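Plitik Community Help > Local Government > Public Records

Town says my request for council emails would turn up over 4,000 messages. How do I narrow it without losing what I want?

Posted by Fernanda Valente

Hi everyone! First post, and I'm very excited to have found a whole section for this, since my family has stopped listening.

I live in Lirkcombe and have been following the town's contract with Harkedico, the company that runs our parking meters. The council renewed it in a single meeting with almost no discussion, and one of the members said out loud, on the recording, "we've all been over this by email." Well! I'd love to read that email. So I filed my first public records request ever. I asked for "all emails to or from any council member mentioning parking."

The clerk wrote back (very politely, she has been great) and said the search came up with over 4,000 messages, that each one has to be looked at before release, and that I could either narrow the request or get a cost estimate. She gave me until 3rd August to say which. She also mentioned that one council member, Mr. Fonseca, sometimes uses his own Gmail for town business, and that the town's search "only covers town accounts."

What I'd like to know:

How do I cut it down without accidentally cutting out the good part?
Can they charge me for the whole thing?
Is the private account just off limits?

I'm not out to get anybody. The meters work fine. I'd like to know how the decision was made, and I'm finding the whole process much more fun than I expected. Thank you!!

Posted by Graça Patrício

Welcome, and what a great first request! You got a clerk who answers, a number, and a hint about a private account, all in one letter. Some of us wait months for that. I've been filing these for years in three different towns and I still get a little thrill when the envelope comes (yes, one of my towns still uses envelopes).

Big caution before the rest: town records come under your state's law, and the states differ a lot on deadlines, fees and what can be held back. The federal Freedom of Information Act covers federal agencies and won't help you with a town council. Look up your state's law by name and quote that one in your letters.

OK, narrowing. The word "parking" is your problem. Think of how many emails in a town hall say "parking": where to park for the picnic, the lot is being repaved, my neighbor's truck is in front of my driveway again. You want the contract. So I'd send a revised request like this, in steps.

1. Pick the dates first. Find the meeting where the renewal was voted on and work back to when the item first showed up on an agenda. If the vote was in November, try from the start of that summer through the end of the month after the vote. People write the most candid emails right after a meeting, so leave some room at the back end. I can't stress this enough, the tail is where I've found nearly everything good!

2. Swap the subject word for names. Ask for messages containing "Harkedico" or sent to or from any address at the company. If you know the contract or agenda item number, add it. Keep "meter" and "renewal" as search words too, but ask for them together in the same message so you don't get every complaint about a broken meter.

3. Name the people. List each council member, plus the town manager and whoever runs public works. Staff often hold the longer email chains, and leaving them out is the most common mistake I see. If you say "council members" and stop there, that is what you'll get.

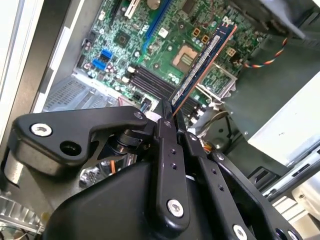
4. Ask for attachments in so many words. "Including all attachments" takes three words and saves you a second request. Draft contracts travel as attachments, and the drafts are wonderful reading if you like watching a number change from one version to the next.

5. Say which format you want. Ask for the emails electronically, in their original format if they can, or as searchable PDFs. A friend of mine got 2,000 printed pages in no order at all and had to sort them on her dining room floor. If you don't ask, you might get paper, and paper usually comes with a per-page copy charge.

6. Offer to take it in batches. Something like "Please begin with messages to and from Harkedico, and release those as they are ready." Clerks tend to like this. It also means you can stop after the first batch if you have what you came for.

When I did this with a street lighting contract, the revised search came down to 700 messages, and after the duplicates were taken out it was an afternoon's reading with a pot of coffee. Loved every minute.

On cost: in many states they can charge something, in some they can only charge for copies, and in others they can charge for staff time after a certain point. Ask for the estimate in writing, itemized, before they start, and put a ceiling in your letter: "Please contact me before doing any work that would cost more than $80." Pick your own number, of course, that was mine. If your state has a fee waiver for requests in the public interest, ask for it in the same letter and say in a sentence or two how you'll share what you learn. Posting it on a neighborhood page can count in some places!

Answer the clerk before her deadline even if you haven't got the wording perfect. A late answer may let them close the request, and then you start over at the back of the line. Also, call her. I know it's scary the first time. Ask how their search tool works and what she would ask for in your shoes. I've had clerks practically write my request for me.

I'll leave the private account to someone who has fought that one, my towns have been boring in that way.

Posted by meterwatcher_22

just fyi they can ignore anything in a private gmail, it's his property. had this come up in my town and the answer was no. also don't pay them anything, it's your taxes.

Posted by old_ward_three

I have to disagree with the post above on both counts, but I'm glad it came up because so many people believe it!

Whether an email is a public record usually depends on what it's about and who wrote it in what role. Which account it sat in matters a lot less. Many states, by statute or through their courts, treat a message about town business as a record even if it was sent from a personal account or a personal phone. Some are murkier. So check yours, but please don't walk away because a clerk said the search "only covers town accounts." Read that line again. She told you what they searched. She didn't say the rest was exempt, and to me it sounds like she was doing you a kindness by mentioning it.

I went through this with a zoning matter, and it went better than I ever expected. I wrote a separate, very short request addressed to the town, for "emails and text messages concerning the application, sent or received by Councilman So-and-so on any personal account or device, in the course of town business." Same dates as my main request. The town attorney then asked him to search his own account and turn over what he found, and to sign a statement describing how he had looked.
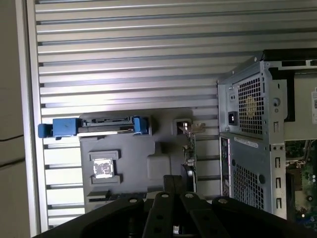

That signed statement was worth as much to me as the emails. It listed the words he'd searched for and the folders he'd checked, and when I noticed he had skipped his sent mail, I wrote back and asked, and eleven more messages arrived the next week. No lawyers, no shouting. He was perfectly nice about it at the next meeting, too.

A few more things for Fernanda:

Keep the private account request separate from the main one. If the town wants to argue about it, you don't want everything else stuck waiting behind the argument.

Ask the town to preserve the messages while the request is open. One sentence is plenty. People clean out inboxes with no bad intent at all, and phones get traded in.

Check the other end. If Mr. Fonseca wrote from his Gmail to anyone at a town address, that message is sitting in a town account already, and Graça's wording in step 3 would pick it up if his Gmail address is one of your search terms. Try that first, it's the quickest win available to you.

If they black things out or hold things back, most states make them tell you which exemption they're using. Ask for it message by message. A draft contract may be held back while a deal is being negotiated, but yours has been signed, so that reason may not stretch very far now.

And one more, because of what you quoted from the meeting. "We've all been over this by email" is quite a sentence. Many open meetings laws don't let a majority of a council hash out a decision in private, and a string of reply-alls can count. I'm not saying that's what happened. It could have been one memo from staff that everybody read, which is generally fine. But save a copy of that recording now, with the time noted, and look up who takes open meetings complaints in your state. Some of them have short filing deadlines.

As for paying: a reasonable copy fee is legal in plenty of places, and refusing it gets the request closed. Argue over the amount if it looks silly.

Posted by Fernanda Valente

Oh my goodness, thank you! I called the clerk this morning and she was delightful. She said searching on the company's name alone would be "a completely different afternoon" for her, and she can send the results as PDFs by email. I've sent the revised request with the dates, the staff names and the attachments line, and the private account one went in as its own letter right after. The recording is saved in two places. I'll post the first batch here when it comes, and I'm already wondering what the library board has been up to!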